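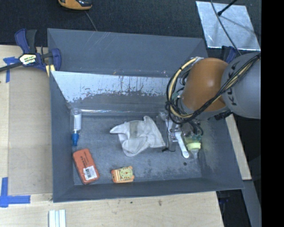 Orange-brown arm over the grey bin, May.

The second half had already begun when Raimo Pesonen found his left boot. It was under the bench, behind the bag of tackle pads, and one lace was missing.

"Take mine," said Brivetti, who had been sent off the field with a swollen eye and did not need his laces any more.

Raimo was forty-four years old and he had not played for the first team in six seasons. On Saturday mornings he marked the lines, and in the afternoons he stood beside them. But two men were at a wedding, one had missed the ferry, and now Brivetti was holding a wet towel to his face. The coach had looked along the bench, and then along it again, and then he had looked at Raimo.

"You know the calls?" the coach asked.

"I know the old calls."

"We use the old calls."

It was not true, but it was kind. Raimo pulled the lace through the holes and noticed that his fingers were slow. Outside he could hear the crowd from Cludon, who had come in two buses and sang better than the home people. Their team was leading by four points.

He went on as hooker, in the middle of the front row. Rautiainen was on his left side, a boy of nineteen with a neck like a gatepost. When they bound together for the first scrum, Raimo smelled the grass and the liniment, and his body remembered everything at once, also the parts he would have preferred to forget.

"Are you all right?" Rautiainen asked.

"Don't talk to me," said Raimo. "Push."

The scrum went down, and came up, and went down again. The Cludon hooker was smiling at him from very near. He had a gold tooth. The ball came in and Raimo struck for it with his right foot, too early, and the referee blew the whistle against him.

For the next twenty minutes he was mostly late. He arrived at each ruck when the others were leaving it. Once he made a tackle, a good one, low and with the shoulder, and lay afterwards on his back and looked at the clouds until Calteo, the captain, lifted him by the collar.

Then there was a line-out, five metres from the Cludon line. Raimo wiped the ball on his shirt. Calteo called a number that meant nothing to him.

"The old one," Raimo said.

Calteo thought about it. "Back of the line?"

"Back of the line."

He threw. The ball went higher than he wanted, over the first jumper and over the second, and Rautiainen was there with both hands up - and the whole pack closed behind him and began to walk.

Raimo ran to join them. He put his head down, found somebody's hip and pushed.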